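搬到 Wutodham 的第八个月

2023年1月12日

上个星期有朋友写信问我，Wutodham 到底是一个什么样的地方，值得不值得搬来住。我回信写得很短，写完以后觉得不够，所以在这里再写长一点。我的中文是大学的时候开始学的，平时说得多，写得少，如果有句子奇怪，请大家告诉我。

我是去年 May 搬来的，就是五月。以前我住在市中心，房间很小，窗户对着另外一栋楼的墙。Wutodham 在城市的北边，坐公共汽车到市中心，如果路上不堵车，看完一份报纸就到了。如果堵车，可以看两份。

先说交通，因为朋友最关心这个。镇里有一个不大的汽车总站，在 Grusia 商场的后面。最重要的一条线是852路，从总站出发，经过医院、旧市场、水库路口，然后上高速公路。早上人很多，但是总站是起点，所以我差不多每次都有座位。晚上回来就没有这样的运气。还有一条23路，只在镇里面转圈，司机们开得很慢，车上多数是去买菜的老人。我刚来的时候坐错过方向，在车上坐了一整圈，又回到了总站。那天没有急事，所以也不算坏事，我就是这样第一次看见了水库。

从总站到 Grusia 商场有一条地下通道。下雨的时候很方便，可是通道里的指示牌对新来的人不太友好。一共有两个出口，A出口到商场的正门，B出口到马路对面的邮局。我看到的地图上把它们写反了。我给管理处写过信，他们很客气地回了信，地图到现在还是老样子。

Grusia 里面的店跟别的商场差不多，超市在地下一层，药店和眼镜店在一层。我不太去楼上。超市的鱼不如旧市场的新鲜，但是关门晚，下班以后还来得及。

旧市场是我最喜欢的地方。它的正式名字叫 Chacko 市场，可是住在附近的人都说"旧市场"，如果你说 Chacko，卖菜的人要想一下才明白。市场早上六点开始热闹，到了中午就安静了，一半的摊位已经收了。二楼是吃的。我常去的那家卖鱼丸汤面，老板记得我不要葱。隔壁的豆浆也好，但是糖放得多，要先说。 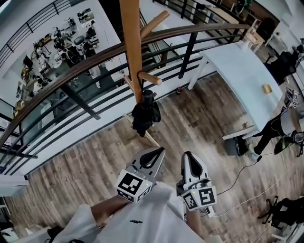 我的邻居 Usman Mohmand 在这里住了很多年，比我认识的所有人都久。他告诉我，现在汽车总站的地方以前是一片橡胶树，水库路那时候还是土路，雨季的时候自行车要扛着走。第一批楼房盖好以后，人们不太愿意搬来，觉得太远。他的父亲选了四楼，理由是三楼太吵，五楼要多爬楼梯。现在他还住在那一套房子里。我问他舍不舍得以前的样子，他想了想，说以前的风比较大，晚上不用开风扇。

水库离我家不远，走路去正好出一点汗。岸边有一条小路，早上有人跑步，傍晚有人钓鱼。钓鱼只能在有牌子的那一段。小路的北边在修，从秋天修到现在，用绿色的板子围起来了，所以还不能绕一整圈。我希望今年能修好。

水库旁边有一个小公园，叫 Zirov 公园。我查过这个名字是从哪里来的，图书馆的地方资料里没有写，问了几个人，答案都不一样。有人说是一个测量员的姓，有人说是一个种植园的名字拼错了。公园里有一棵很大的雨树，树下有石头桌子，下象棋的人每天都在。我站在旁边看过几次，他们走得很快，我还没有想明白一步，他们已经走了三步。

说到图书馆，它比我想象的好。楼不新，空调太冷，去的时候最好带一件外套。三楼有本地的旧照片和旧地图，不能借，可以坐在那里看。我在一张老地图上找到了我现在住的那条街，那时候它还没有名字，只是一条虚线。

房租的问题朋友也问了。我不想写自己付多少，只能说跟市中心比，每个月我少付400块，房间大一倍。但是这个差别在变小。总站旁边有几栋新的公寓，价钱我看了广告，已经跟市中心没有多大分别。如果要搬来，我建议看水库路西边的老楼，电梯慢，墙厚，晚上安静。看房子最好下午去，因为有些房间西晒很厉害，上午看不出来。

不方便的地方也应该写。第一，晚上十一点以后852路的车很少，我等过很久。第二，镇里没有电影院，以前有一家，现在是家具店，门口卖票的小窗户还留着。第三，雨季的时候旧市场前面的路会积水，要穿拖鞋，或者从后门走。后门在卖花的摊位旁边，第一次不容易找到。

还有一件小事。这里很多街名听起来很像，有水库路、水库街、水库巷，还有水库一弄。我的包裹去过所有这些地方。现在我写地址的时候，会在后面加上"邮局后面那一栋"，送货的人就懂了。

下一篇我想写从水库走到旧火车桥的那条路，但是要等北边那一段开了以后再去走一次。如果有人知道 Zirov 是谁，请在下面留言。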